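Galerie: Hausschuhe, Gästepantoffeln und was sonst an die Füße kommt

Willkommen auf der kleinen Galerieseite zu unserer Sammlung von Hausschuhen! Wer schon länger mitliest, weiß, dass hier sonst eher Tischwäsche und Kissenbezüge gezeigt werden, aber seit dem Frühjahr hat sich im Flur von Prikby (so heißt unser Haus, das Schild hing schon an der Tür, als wir eingezogen sind) dermaßen viel Schuhwerk für drinnen angesammelt, dass es eine eigene Seite verdient. Im August haben wir dann endlich einmal alles aus den Körben geholt, ausgeklopft, sortiert und paarweise hingestellt, und weil mich danach gleich mehrere Leserinnen nach den Stoffen, den Sohlen und der Pflege gefragt haben, schreibe ich es hier etwas ausführlicher auf.

Angefangen hat alles mit den Dielen. Die alten Bretter in Prikby sind wunderschön, aber von Oktober bis April so kalt, dass man auf Strümpfen keine zwei Minuten an der Küchentür stehen mag, und wer barfuß kommt, holt sich früher oder später einen Splitter. Also bekamen die Gäste Hausschuhe, erst die abgelegten von uns, dann ein paar schlichte graue Filzpantoffeln vom Markt, und irgendwann habe ich gemerkt, dass ich auf jedem Flohmarkt zuerst nach Pantoffeln schaue und dann erst nach Geschirr. So etwas schleicht sich ein.

Zu den Stoffen. Am liebsten sind mir gemusterte Baumwollstoffe, gern mit Blättern oder Ranken, gern auf hellem Grund. Ich weiß schon, hell ist unpraktisch, das höre ich oft genug! Aber ein heller Grund macht den dunklen Flur freundlicher, und ein lebhafter Druck verzeiht erstaunlich viel, jedenfalls mehr als einfarbiges Weiß, das bei uns genau einen verregneten Nachmittag lang weiß geblieben ist. Bei den einfarbigen bin ich deshalb auf Moosgrün und ein sehr dunkles Blau umgestiegen. Samt habe ich einmal probiert, der sieht herrlich aus, zieht aber jedes Haar an, und mit zwei Katzen im Haus erübrigt sich da jede weitere Überlegung.

Eine Paspel am Rand finde ich bei Hausschuhen fast wichtiger als das Muster. Sie hält die Kante in Form, sie schützt die Stelle, an der man beim Hineinschlüpfen immer mit der Ferse hängen bleibt, und farblich darf sie ruhig ein wenig aus der Reihe tanzen. Orange und Grün im Druck und dazu ein weicher Pfirsichton an der Kante, das klingt auf dem Papier gewagt, wirkt am Fuß aber ganz ruhig und ein bisschen nach Sommerfrische. Wer selbst näht, sollte das Paspelband vorher einmal waschen, meines aus dem Laden in Cotimham ist beim ersten Mal ordentlich eingelaufen, und danach warf der ganze Rand Wellen.
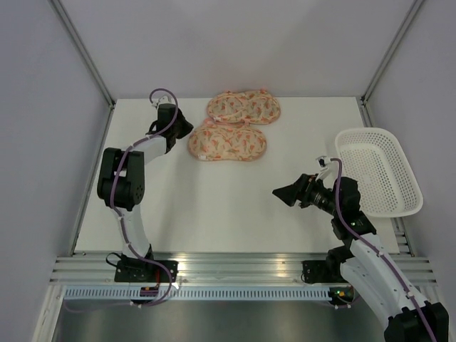 Beim Aufräumen stelle ich die Paare gern quer und leicht übereinander, dann passen mehr ins Regal, und man sieht trotzdem, was zusammengehört. Früher haben wir sie mit Wäscheklammern verbunden, das war sicher, aber hässlich, und die Klammern haben Druckstellen im Stoff hinterlassen. Eingenähte Etiketten lasse ich übrigens dran, solange sie nicht kratzen. Auf manchen steht, wie heiß gewaschen werden darf, und ich vergesse das zuverlässig von einem Mal zum nächsten.

Gewaschen wird bei uns von Hand in lauwarmem Wasser mit einem Spritzer Wollwaschmittel, danach kommt ein zusammengerolltes Handtuch hinein, und die Schuhe trocknen liegend auf dem Fensterbrett, auf keinen Fall auf dem Heizkörper. Die Sohle löst sich sonst, ich habe auf diese Weise ein sehr liebes Paar verloren und trauere ihm immer noch nach. Ist nur ein kleiner Fleck da, reicht meistens ein feuchtes Tuch und etwas Geduld.

Eine Frage kam besonders oft: Filz oder Stoff? Für den Winter Filz, ganz klar, und zwar der dicke mit dem etwas störrischen Rand, der sich erst nach ein paar Wochen an den Fuß gewöhnt. Für die übrige Zeit Stoff, weil er leicht ist, sich gut im Koffer verstauen lässt und notfalls auch einmal den Gang zum Briefkasten mitmacht (bitte nur bei trockenem Wetter!). Wir haben inzwischen elf Paare für Gäste, und beim letzten großen Familienfrühstück waren trotzdem die kleinen Größen alle vergeben, noch bevor der Kaffee durchgelaufen war.

Aufbewahrt wird alles in dem niedrigen Regal namens Brurnum, das wir gebraucht bekommen und neu gestrichen haben. Unten stehen die großen Größen, darüber die kleinen, ganz oben liegen die Reservesohlen und eine Bürste. Das Regal ist nicht tief, deshalb das Querstellen, und zur Wand hin habe ich einen Streifen Wachstuch geklebt, der sich schnell abwischen lässt.

Als Nächstes möchte ich mich an ein Paar aus alten Vorhangresten wagen, der Stoff liegt schon gebügelt auf der Kommode. Beim Zuschneiden tue ich mich noch schwer, die Rundung an der Zehe will jedes Mal anders als ich, und bei der Sohle schwanke ich zwischen Leder und einem festen Filz. Wer damit Erfahrung hat oder einen guten Schnitt in kleinen Größen kennt, darf mir sehr gern über das Kontaktformular schreiben. Ich antworte meistens abends, wenn im Haus Ruhe ist und ich mit warmen Füßen am Küchentisch sitze.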